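Why Things Weigh What They Weigh

Physics for Younger Readers, Part 2
Text by Mabli Lloyd. Checked by Mali Nicholas.

Words used in this part

Mass: how much matter an object contains. Mass is measured in kilograms.
Force: a push or a pull. Force is measured in newtons.
Weight: the force of gravity on an object. Weight is also measured in newtons.
Acceleration: how quickly the speed or direction of an object changes.

1. Mass and weight are different

In everyday speech, people say that a bag of potatoes "weighs" 2 kilograms. A physicist would say that the bag has a mass of 2 kilograms. Its weight is the pull of the Earth on that mass. Near the ground, the Earth pulls on each kilogram with a force of 9.8 newtons. To find the weight of the bag, multiply:

2 x 9.8 = 19.6 newtons

If the bag were carried to the Moon, its mass would still be 2 kilograms. The same potatoes would be in it. Its weight would be much smaller, because the Moon pulls on each kilogram with a force of only 1.6 newtons:

2 x 1.6 = 3.2 newtons

2. What scales measure

A bathroom scale does not measure mass directly. It measures how hard your feet press on it. Inside the scale is a part that bends or squashes a little under a force. The scale turns the amount of bending into a number. The maker has set the number to come out in kilograms or pounds, assuming that the scale is being used on Earth and standing still.

A balance works differently. It has two pans. The object goes in one pan and known masses go in the other. When the pans are level, the two sides have the same mass. A balance gives the same answer on the Moon, where both sides are pulled less by the same amount.

3. The elevator problem

Suppose a girl with a mass of 30 kilograms stands on a scale in an elevator. When the elevator is not moving, the floor of the elevator pushes up on the scale, the scale pushes up on her feet, and gravity pulls down on her. The push of the scale and the pull of gravity are equal in size. Each is 30 x 9.8 = 294 newtons.

Now the elevator starts to go up. For a short time it is gaining speed. To make the girl gain speed as well, the scale must push on her with more than 294 newtons. The reading goes up. Once the elevator is moving at a steady speed, the reading returns to what it was. As the elevator slows down near the top floor, the reading drops below its usual value, and then returns to normal when the elevator stops.

The mass of the girl did not change during the ride. Gravity did not change in any way that she could measure. Only the push of the scale changed. This push is what we feel when we say that we feel heavy or light.

4. Falling together

If you drop a heavy object and a light object from the same height, and the air does not get in the way, they land at the same time. Many people expect the heavy one to win. The Earth does pull harder on the heavy object. However, the heavy object also has more mass, and it takes a larger force to change the speed of a larger mass. The two effects match exactly. Every falling object gains 9.8 meters per second of speed in each second.

Air spoils the result for feathers and sheets of paper. It makes very little difference to a coin and a rubber eraser dropped from the height of a table. Try it over a folded towel.

People disagreed about falling bodies for 2,000 years. Careful measurement settled the matter.

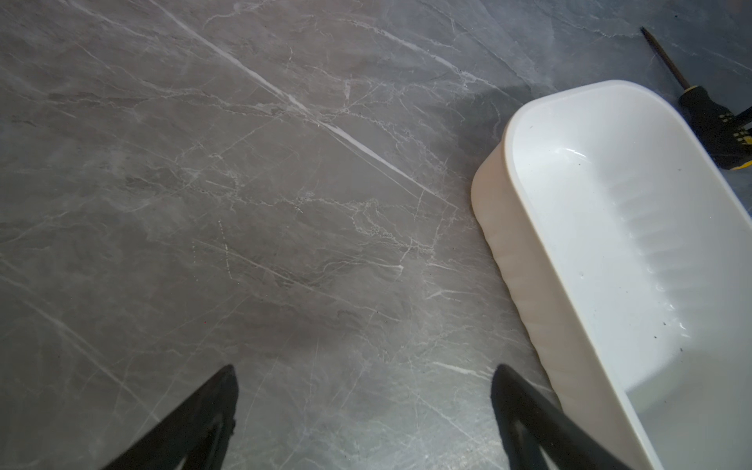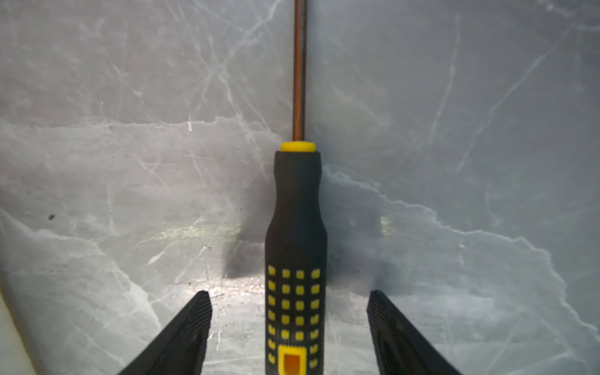
5. Balance points

Every object has a center of mass. If you support an object directly under its center of mass, it can balance. For a plain ruler that is the same all the way along, the center of mass is at the middle. For other objects it may be somewhere else. A screwdriver, such as the one with the black handle and yellow collar, has a thin shaft and a much thicker handle, so its middle by length need not be its balance point. To find where a tool like this balances, ask an adult to help, lay it across one finger, and slide it until neither end tips down. Mark the place with a small piece of tape. Then measure from the tape to each end and write down both numbers.

The total mass on each side of the balance point does not have to be the same. A small mass far from the finger can balance a larger mass close to it. A seesaw works in this way too.

6. Questions to think about

Would a bathroom scale give the right mass on the Moon?
Would a balance?
What would the scale read if the elevator and the girl were both falling freely?
A ruler has a lump of modeling clay pressed onto one end. Which way does the balance point move?

The last question can be tested at home with a ruler 30 centimeters long. The one about falling freely is the starting point for Part 3, in which the elevator is moved far out into space and given a rocket motor.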